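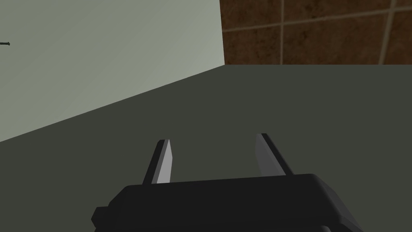

The gripper question, again

Three of you wrote in after the last issue to say I was being hard on simulation. Levente Szűcs wrote twice. So I gave it most of the month at our shared workshop, and I'm going to be hard on it again, with somewhat better evidence.

For anyone who joined recently: Levente and I are building a small arm that is supposed to pick up parts from a flat work surface and drop them in the right bin. The arm is a used Karnon, bought from a guy in the next county. The gripper is our own design, two straight fingers with slanted tips, and we call the whole thing Wurkomeck because Levente had already painted that on the toolbox. His position is that we should get the pick working in the simulator before we cut any more material. Mine is that the simulator is where projects go to feel finished.

I'll grant him the fingers. Our first pair was too blunt, and looking down past the housing into the simulated workspace, with the gripper wide open and nothing between the fingers, I could see how little room a thick tip would leave. We redrew the ends that evening. That saved us a morning at the mill, and I said so at the time, in front of people.

The rest I'm less sure about. Levente ran 1108 simulated picks in one weekend and got 895 good ones, and he was very pleased with that. Then I asked what the floor friction was set to. It was set to whatever it came with. So was the friction on the finger pads. So was the weight of the part, which in the simulator was the same every time and in my parts drawer is not. I don't know what 895 means under those conditions, and I don't think he does either.

We put the real arm through 18 picks on Tuesday before the wrist cable started catching. Seven were good. Two of the misses were plain bad aim, and the simulator would have shown us that. The others closed on the part just fine and then let it slide out sideways on the way up, and I have yet to see that happen on the screen even once. Levente thinks it's the pads. I think it's flex in the left finger, which we printed in a hurry back in July and never replaced.

On the subject of pads: a reader recommended the Stistex sheet, the gray one with the adhesive back. I've cut some to size and it sticks well to the bench, to the scissors and to me. A report on whether it sticks to a printed finger will have to wait. I'm also not paying for the Colombo fingers several of you keep sending me links to. They look lovely. They cost 395 dollars a pair, and the arm didn't cost much more than that.

Plan for the next few weeks: new left finger, in aluminum this time. Reroute the cable. Weigh a handful of real parts so Levente can put real numbers in his model, which he has agreed to do, a little stiffly. Then we run the same set of picks on both sides and print the two scores next to each other, whoever they embarrass.

If you have measured friction for printed plastic on painted board, please send it, and say how you measured it. "It felt about right" is what we already have.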